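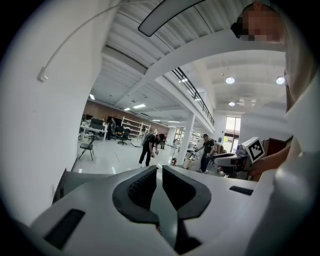 Jeltavico > Diary > Calibration

Print this page | E-mail this page

8th January. Second day of checking whether a marker pass before each session improves the tracks. The method is simple: hold the printed square up in view of the gripper at a tilt, then record as usual. Without the pass we kept 65 of the tracks per hundred. With it we kept 89. The mezzanine railing and the ceiling ridges should give the tracker plenty of edges, so I want to try the plain end of the building too. Nine more runs on the Evix settings, then I write it up for Rometti.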